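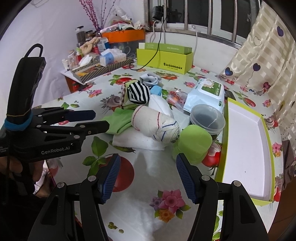 Stamby Set-up Guide, section 4: Recording soft-goods demonstrations

Cloth is where our method really gets interesting, and we hope you'll enjoy this part as much as we do! The policy learns from paired hand-held grippers, so every demonstration is recorded with one in each hand.

1. Heap the socks and cloths loosely in the middle of the table. Leave the household clutter at the back where it is. Our best results came from busy tables.

2. Open both grippers fully and hold them still until the tone sounds.

Note: A patterned tablecloth is fine. Bogdan Makowska retrained on printed cloths in October and the grasp success rate on rolled socks rose to 78 per cent, which had the whole lab cheering.

3. Approach the pile with one gripper and keep the other open nearby. Pick up one item, set it down clear of the rest, then go back for the next.

Caution: Keep loose sleeves and cables away from the linkages. They pinch.

4. Stop after 100 demonstrations and check the ridges on the finger pads for lint. Wipe with a damp cloth and let them dry.

5. Upload the session. You'll want over 900 clean recordings before a first training run, and 2,000 if you're mixing knits with smooth fabrics.

If the tone doesn't sound at step 2, go to section 7, Recalibrating the jaws.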